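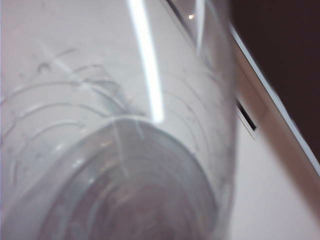
Evaporation check, second go

March 30, 2023

Serpil Dağdelen sent over the Pokness claim again: a spoonful of their powder on the water "cuts evaporation loss by half." I have my doubts. The February run showed a difference, but the treated cups sat on the shelf by the wall and the plain ones sat under the vent. That tells us about the vent.

Setup today: clear plastic cups, same sleeve, tap water left standing overnight. Half treated, half plain, swapped left and right every morning so no cup keeps the good spot. Weigh at nine, lid off, no fan. First treated cup came in at 592 g with the water in it. I tared each cup separately this time. Last time we used one tare for the lot and hoped.

Balance is still the Wundinard. It drifts by 2 g if the door is open, which would swamp a day's loss in a cup this size. Door stays shut, sign is up. Check weight before and after every round, and write down both even if they match.

The Nikport sheet quotes 2,000 hours of testing and gives no humidity, no temperature and no cup size. Hours of what? Asked Ogunleye for the raw numbers and got the brochure back – the same one, with a new cover.

Also not convinced the powder stays put. If it clumps at the wall, the middle is just open water. Serpil thinks a wider tray would settle it. Maybe, but a tray is harder to carry to the balance without slopping.

To do: log room humidity twice a day, find the other check weight, ask who has the key to the still cabinet.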